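25 April 2019

To: Maarten Lambrechts, Zerberg Fund
From: Ngọc Vương, Flarnosora Reading Rooms
Subject: Progress of the second grant period

Dear Maarten,

I send you the report for the period from December until now. The rooms are open on all planned days and we have 1,374 registered readers. The evening course for adults has 14 learners, and two of them have asked to continue at the next level.

## Books and lending

From your grant we spent 3,000 euros on books, mostly easy novels and books on health. The shelves from Smits came late, so the children's corner in Prastenel opened after the school holiday.

## Computers for the readers

We wish to offer 30 desktop computers in the two rooms. The list of parts to buy is not complete yet and I will send it separately.

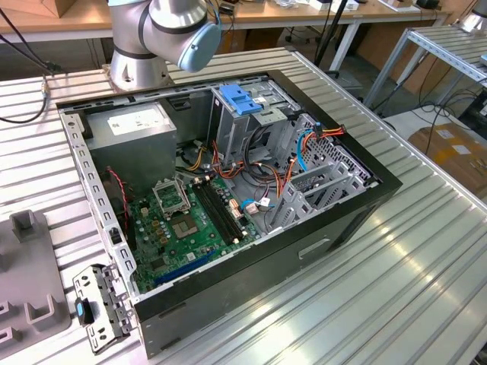
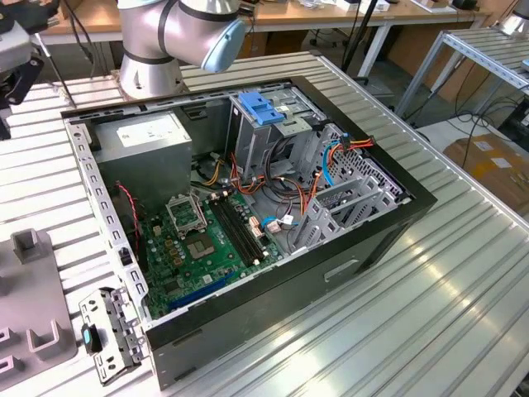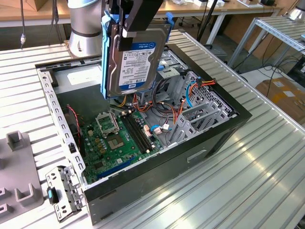 ## What is still open

- The rent contract in Prastenel must be renewed. The owner wants a longer term and we are still discussing it.
- The catalog has many double entries, and cleaning it takes more time than I had written in the plan.
- I would like to move the rest of the travel budget to books. Please let me know if this is allowed.

With kind regards,
Ngọc Vương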